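3.2 Why people stop cooking with the lid on

I should own up to a bias before going any further. I grew up in a house where every window ran with water from October to Easter, and I came to this study half expecting to find that steam from cooking was the villain in all 18 of our flats. It was a villain in some of them! But the story in Endholm turned out messier than the one I had in my head, and the diaries are where most of the mess comes from.

Each household kept a kitchen diary for 11 weeks. We asked for very little: what was cooked, which ring, lid or no lid, window open or shut, fan on or off. Most people gave us far more than that (one diary has a running argument about onions in the margins, which I enjoyed enormously and couldn't code). The Tiltix humidity loggers sat on top of the wall cupboards and took a reading every 900 seconds. That's a bit slow for catching a quick stir-fry, and I'd set them faster if I did this again.

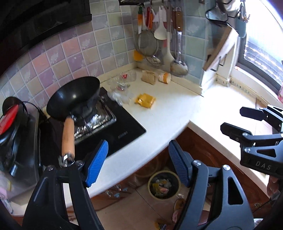

Lids, then. People told us at the first visit that they used them nearly all the time, and the diaries say otherwise. Pasta was the worst case, partly for fear of it boiling over and partly out of plain habit. Anything fried or tossed went without a lid, as you'd expect, but those meals were short and the humidity had usually dropped back by the time the washing-up was done. Long simmering with the lid off was what kept the readings high into the evening, and Figure 3 shows how long that tail can be.

Figure 3. Relative humidity after lid-on and lid-off simmering, evening meals only, Endholm flats.

Fans were another surprise, at least to me. The Koivisto survey, which we borrowed our questions from, treats a fan as either present or absent. In our flats nearly everyone had one and hardly anyone liked it. It was too loud to talk over, or it blew a draught down the back of the neck, or it had come with the flat and was never once cleaned. I've kept "has a fan" and "runs the fan" as separate variables for that reason, and I'd urge anyone repeating the work in Zuvusville to do the same.

Thursday evenings look odd in the data and I don't have a good account of them. Humidity climbs earlier than on other weekdays, with or without a cooked meal in the diary. My best guess is laundry, which we didn't ask about, and section 3.3 takes up what little we can say on drying clothes indoors.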